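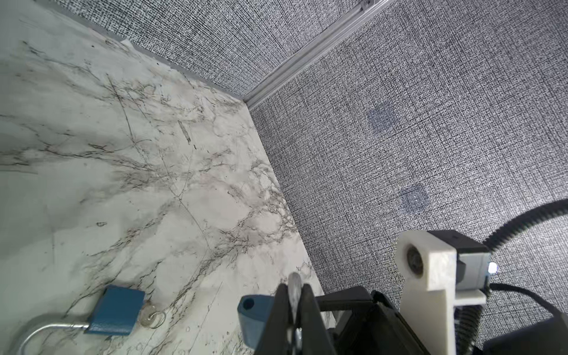 Flomuvero rents out site storage, and every rented container goes out with a padlock. The padlocks come back in bins, some with keys and some without, and each one has to be matched, tried and tagged before it can go out again. At the Trillatthorpe depot that work is done by hand at a bench. For the coming budget year the company has asked for money to put a two-arm robot cell on the job. The operations manager who wrote the request agreed to talk about the numbers on the condition of not being named.

The first draft of the budget, prepared in April, had a single line for the robot. "It said 'robot cell' and a price, and finance sent it back the same day," the manager said. "They were right to. The arms were less than half of what we'd be spending."

The current version separates the arms, the grippers, the wrist cameras, the frame and wall panels, the computers and the cabling. Labour for setup has its own line, as does the time of the bench staff who will have to show the system what to do. Spare gripper fingers are in the operating budget and not the capital budget, a point that took two meetings to settle.

"Fingers wear," the manager said. "A key is a thin piece of metal and you're asking the gripper to hold it square while it goes into a slot. If you treat fingers as part of the machine, you'll be filling in a capital form every time a pair needs replacing."

The depot handles nearly 700 padlocks in a normal week. The manager was careful about what that figure does for the case. Volume alone would not justify the purchase, because the bench keeps up with it now. The cost the company wants to remove is the backlog after long weekends, when returns arrive together and temporary staff have to be brought in and trained.

Three options were priced. The first was to buy a finished cell from an integrator. The second was to buy arms and build the enclosure in house. The third was a lease through Emia, with service included and an option to buy at the end of the term. The in-house build was the cheapest on paper.

"It's cheapest if you value your own people's time at zero – which the first spreadsheet did," the manager said. "Once we put hours against the frame, the wiring and the camera mounts, it moved to the middle. The lease was dearest over the full term but the easiest to get out of."

Asked what a buyer tends to leave off the list, the manager began with the walls. An open bench in a warehouse gets daylight through the roller door in the morning and overhead light by evening, and cameras have to cope with both. Panels and fixed lighting are a small share of the total and were nearly cut twice. Next were the small items: mounting brackets, cable sleeves, connectors. The parts list now runs to 202 lines, most of them cheap, and a late delivery on any one can hold up the install.

"Two arms was the other argument," the manager said. "A padlock moves when you push a key into it. You can build a fixture to hold it, but we have several sizes of lock, so then you're buying several fixtures and somebody has to change them over. A second arm costs more on day one. I think it costs less by the second year, though I can't prove that yet."

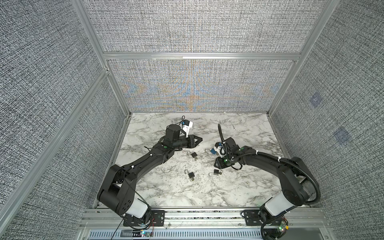

Lam, which quoted for the finished cell, takes a different view of the second arm. In a written reply, the integrator said that a buyer with a limited budget should start with one arm and an adjustable clamp, run it until the failure cases are known, and leave room on the rail for another arm later. It added that customers often underestimate how much floor space they need for the bins on either side of the cell.

The manager accepted the point about floor space and has since added it to the plan. On the arms the request stands as written, with a contingency of 20 per cent. Finance wanted it lower.

"I'd sooner defend a contingency once than go back for more money," the manager said.

The request also sets out when the company would stop. If the cell can't take a mixed bin without a person standing beside it by the end of the trial period, the lease option is dropped and the bench stays as it is. Staff hours at the bench are budgeted in full for the whole trial, so no savings are booked in the first year.

A decision is expected after the quarterly review. Quotes from both suppliers have been held until then, with freight to Trillatthorpe still to be confirmed.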